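The owner of the Godska guesthouse in Porninell took over the building in January, when the heating was off and two of the upstairs rooms had no doors. She had worked in hotel laundries for most of her life and had never run a place of her own. We talked in the kitchen, after breakfast had been cleared.

She says the rooms were the easy part. "I knew beds. I knew what sheets cost and how long they last. What I didn't know was how to answer the phone in the evening and write down a booking so that I could read it the next day."

There are 6 rooms, and she cleans all of them herself in the low season. In summer a student comes in to help. The linen goes out to Marras, a laundry on the road to the coast, and comes back twice a week. She tried washing it in the basement at first and gave up after a month. "The dryer couldn't keep up. I had sheets hanging in the stairwell, and guests had to walk under them to get to their rooms."

Her biggest single bill so far was for the windows on the street side. She had put aside 2,000 for them and spent it on the first two. The rest had to wait until spring, and she kept those rooms closed. "I could have rented them out cold. People ask for cheap rooms. But then they write about it, and you read it for years."
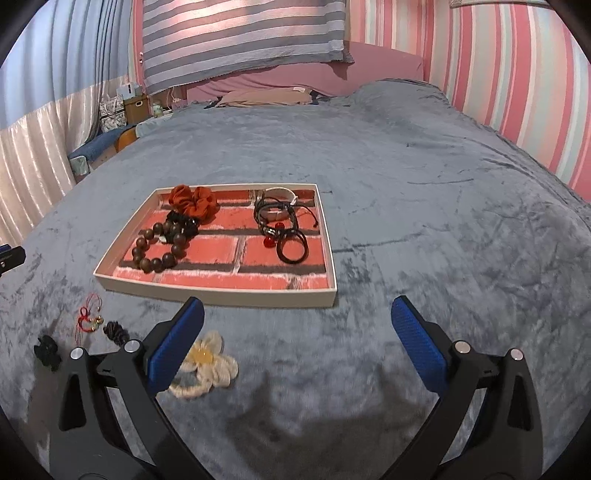
She has firm views on what a room needs. A lamp that can be reached from the pillow comes first, then a blanket with some weight to it, then somewhere to put small things down at night. She took the televisions out of four rooms and has had one complaint. The kettles stayed. "They're from Gretex, the plain ones. I bought eight so that I'd have two spare, and I've used both spares already."

Breakfast is served until ten. She used to stop at nine and changed it when she saw how many people came down late and left without eating. On a full weekend she goes through nearly 60 eggs.

Asked whether she makes a living from it, she takes a while to answer. "I pay the loan and I pay the student. In March I didn't pay myself. In May I did." She charges the same price all week and doesn't plan to change that, although the booking site sends her a message about it most mornings.

Next on her list is the back staircase, which has 40 steps and needs new treads on most of them – the carpenter is coming after the summer, if he keeps to what he said. Until then guests use the front.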